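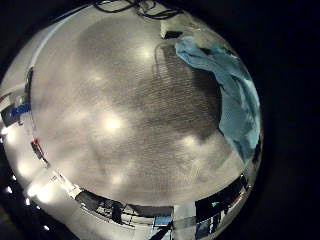 Cleaning of clear stamps is the question I receive most often after a card class, so I have put my notes together on one page. Most stamps do not die from use, they die from ink which stays on them for weeks and from wrong soap. Before you clean, look well at the stamp under a good lamp, and turn it slowly. A shiny or finely textured surface gives back bright spots of light, as on the pale gray surface in the photo, and under such a spot you cannot see if a thin layer of ink is still there. I move my lamp to the side, low, and then the old ink shows itself.

## Clear stamps

Use lukewarm water and one drop of mild dish soap. Rub with the finger, not with a brush, because fine lines can tear. Let the stamp dry on a cotton towel with the image side up. Paper towel leaves small fibers, and you will find them later in your nicest sky.

If the stamp does not stick to the block anymore, wash the back side also. In my experience this helps in nearly all cases. Wash the block too.

## Red rubber stamps

Rubber on foam should not lie in water. The foam drinks it and the glue lets go. I use a damp cloth, folded twice, and press the stamp on it several times until no more color comes. For wood mounted stamps it is the same, only with even less water.

Permanent ink needs a solvent cleaner. Put a little on a cloth and test first at a corner. Please do not use it on clear stamps, they can become cloudy or sticky.

## Stains which stay

Some inks color the stamp forever, mostly red and dark blue. A stain is not dirt. Stamp it once on white scrap paper, and if the paper stays white, the stamp is clean enough.

## Dies and small pieces

- Push the paper bits out with a blunt needle, from the back side.
- Keep thin dies on a magnetic sheet. I cut mine to 17 by 18 cm, so they fit in my boxes.
- A die that cuts badly can be run through the machine with a piece of kitchen foil. It does not make wonders but it helps a little.
- For a rough edge on an acrylic block, use wet sandpaper, grit 800, with very light hand.

## Storage

Keep clear stamps away from the sun and from the heater. Mizanur Saha, from our Dalton evening group, puts a stamped paper copy behind each set, and I have taken over this habit. Now I find the small leaves and the tiny birds much faster, and I also see when one is missing.

Next page will be about ink pads: how to store them and when to add new ink.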